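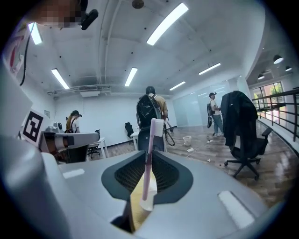 # Edik Talks: transcripts of public author evenings

3 min read

Edik Talks is a collection of transcripts from book talks and public lectures held in Irninton and Jotthorpe. Most of the speakers are writers of local biography, people who spent years on one family, one mayor or one school principal and then stood up for an hour to tell a room about it. The transcripts cover the talk itself and, where the sound allowed, the questions afterward.

The collection is maintained by Chanida Noiphan. Kauko Tikkanen did most of the second-pass corrections.

## Contents

- 174 transcripts, one plain text file each
- `talks.csv`, one row per talk
- `speakers.csv`, one row per speaker
- `corrections.txt`, a running list of fixes

Of the 174 talks, 88 include the question period. The rest end when the speaker sits down.

## File names

Files are named by venue, then a serial number, then a short title: `jot-041-the-ferry-letters.txt`. Serial numbers follow the order in which talks were transcribed, so they can't be used to sort by when a talk was given. Use the `season` column for that.

## Columns in talks.csv

- `id`: venue prefix and serial number
- `title`: as printed on the program
- `speaker_id`: matches `speakers.csv`
- `subject`: the person or family the book is about
- `season`: fall, winter or spring
- `has_questions`: yes or no
- `minutes`: length of the talk, without the questions
- `pass`: 1 or 2, the number of times the transcript was checked against the sound

A blank in `subject` means the talk covered a place or an organization and no single person.

## How the transcripts were made

The Ibarra lecture series in Jotthorpe supplied its own recordings. The Irninton talks were recorded from the lectern microphone, and audience members are often faint. First drafts were typed by hand. Every file was checked once against the sound, and 110 of them were checked a second time.

Speakers are quoted as they spoke. False starts were dropped, but grammar was left alone. When a speaker reads from the book, the passage is marked with `>` at the start of each line. Longer readings are shortened to the first two sentences, followed by `[reading continues]`. Please go to the book for the rest.

Words we couldn't make out are marked `[unclear]`. Names of people and streets were checked against the printed program and, where we could get one, the index of the book. Spellings still in doubt have a question mark in brackets.

## Privacy

Audience members are labeled `AUDIENCE` throughout, including those who gave their names. Speakers and hosts are named. Two talks were left out at the request of the families they discussed.

## Known problems

- `irn-019` and `irn-020` are one talk in two files. The tape was changed during a reading.
- The winter season is thin for Irninton. The hall was closed for most of December.
- Some early files use curly quotes and others use straight ones.
- Talk lengths in the `minutes` column are rounded to the nearest five.
- `speakers.csv` lists married and maiden names in the same field, separated by a slash.

## Use

Free for teaching and research. For anything printed or sold, ask the speaker first; the words belong to them. When quoting, give the talk id and the speaker's name.

Corrections are welcome, especially from people who were in the room. Send the talk id, the line as it stands and the line as it should be. Chanida goes through them on Wednesday evenings, and accepted fixes are added to `corrections.txt` with the initials of the sender.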